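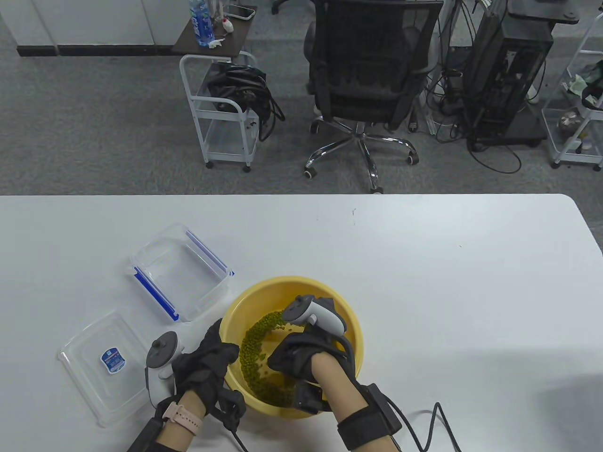
Wulan Wibisono : pour les haricots mungo, non, pas toute la nuit dans l'eau. Six heures suffisent, sinon ils fermentent, surtout si la cuisine est chauffée.

Bon, je réponds vite entre deux trucs. D'accord avec Wulan sur les six heures. Mais je parlais du tri AVANT trempage, pas du trempage. Je recolle le message de Fitriani plus bas pour ceux qui prennent en route.

Donc le tri. À sec, toujours. Une bassine large à bord haut, jaune ou blanche peu importe, claire en tout cas, sur fond foncé on ne voit pas les petits cailloux. On plonge la main, on remonte les haricots contre le bord, on laisse redescendre. Deux ou trois passages. Les brisés et la poussière finissent au fond, on les récupère quand on a transvasé le reste. Avec une assiette on n'y arrive pas, tout roule par terre (essayé, ramassé, plus jamais).

Par petites quantités ! Sulastri avait vidé les 2 kilos d'un coup la dernière fois, résultat il restait un caillou et c'est Ritu qui est tombée dessus. Sa dent va bien, merci à ceux qui ont demandé.

Après tri, boîte plastique avec couvercle à joint, bien sèche. Le joint, on le regarde vraiment, on passe le doigt dedans, c'est là que ça reste humide après la vaisselle. Une boîte rectangulaire se range mieux que les bocaux sur l'étagère d'Edanden, qui est étroite. Et on écrit le mois dessus, pas « haricots », on voit bien que c'est des haricots.

Pour les quantités du repas : compter 50 grammes secs par personne si c'est en soupe sucrée, un peu plus en dahl. Pour l'atelier germes c'est autre chose, Fitriani a ses propres mesures et je ne m'en mêle pas.

Il me manque encore :
- une deuxième bassine, la mienne est fendue
- des étiquettes qui tiennent au froid
- quelqu'un pour le trempage, départ 7 h du matin à Edanden

Répondez sur la liste svp, pas en privé, je perds tout.

Ona

Le message de Fitriani Goh disait :
> Bonjour à toutes et tous,
> J'ai pris les haricots mungo pour avril, en sac, il y en a
> quelque 56 portions si on ne gaspille pas. Ils ne sont pas triés,
> j'ai vu au moins un bout de tige en ouvrant. Est-ce qu'on trie
> avant ou après les avoir mis à tremper ? Ma mère faisait après,
> dans l'eau, en enlevant ce qui flotte. Et je les garde dans quoi en
> attendant, le sac est dechiré.
> Bises
> Fitriani

PS : ce qui flotte on l'enlève aussi, oui, mais un caillou ça ne flotte pas. Donc les deux. Trier à sec puis ecumer.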